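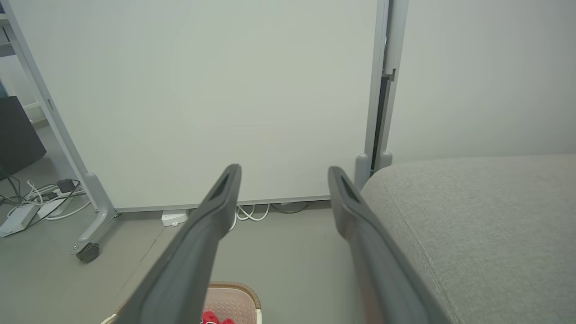 Can a Robot Tidy Up Yet? Notes From a Very Slow Afternoon

4 min read

I've been promising you a robots-and-chores item since July, mostly because Darius Dumitrescu keeps writing in to ask when he can stop picking up after his kids. So, Darius, this one's for you, and I'm sorry in advance.

I went over to Arel, where Prasanna Matubbar and Nusrat Barua have been trying to get a two-fingered arm to do the kind of tidying most of us do on the way to something else. Pick up a thing, put it in the basket, move on. I figured I'd watch for half an hour and leave. I stayed until they turned the lights off!

What got me was the floor. You and I look at a corner with a mobile whiteboard, a couple of white power strips and a tangle of white cables under the board, and we think "okay, mess, step over it." A robot has to work out which parts of that are stuff to pick up and which parts should be left alone. A cord is a terrible thing for a machine to look at (thin, bendy, always crossing some other cord), and white ones on a gray floor next to a little white box are no picnic either. Then there are the casters on the whiteboard. Bump the board and it can roll, and now your map of the room is wrong.

The basket is the easy bit, or so I thought. It's light pink plastic with little holes all over it, and Nusrat told me the holes are more annoying than they look, because a fingertip that comes in a touch low can catch in one and drag the whole basket along. She had me try driving the arm myself. I dragged the basket twice. Then I pinched the rim when I wanted what was inside it, and Prasanna very kindly took the controller back.

Soft things are still the big headache. A block or a cup keeps its shape while you think about it. A sock or a dish towel gives you a different shape every single time, and with two fingers you mostly grab a bit that sticks up and hope the rest comes along. They've logged 1,000 tries at putting things in and out of baskets, and Prasanna says the hard pickups get better in jumps, with long flat stretches where you wonder why you got out of bed.

So how fast is it? Well, I timed one round at 20 minutes for a job I could do in 2, and that's with a person standing by the whole time. The round I watched did get finished, which I'd have bet against. Nobody cheered, they just reset everything and went again.

I asked Habibur Gazi about the shop-floor side, since he spent years at Baker before he came here. His view is that shops will get useful help well before homes do. A shop can tape down its cords, put the same bin in the same spot every morning and keep the sofa out of it. My living room will never agree to any of that. He also thinks people will end up changing their homes a little to suit the machines, the way we all started lifting chair legs for the vacuum robots. I'm not sure I want to tidy up for the thing that tidies up, but I already clean before the cleaner comes, so who am I kidding.

Would I have one at home today? No. Would I go back and watch again? Already asked. Karthik Mondal has a folding setup he wants to show me next, and he says to bring my own T-shirts.

If you've got a chore you want me to ask about, hit reply and send it over. Cat litter has been suggested plenty already, thank you.

Recent items
Who Fixes the Vending Machine at Stikthorpe?
My Month With a Window-Washing Robot
Kodikara's New Packing Line, and the Tape Problem
Reader Mail: Dishwashers, Ranked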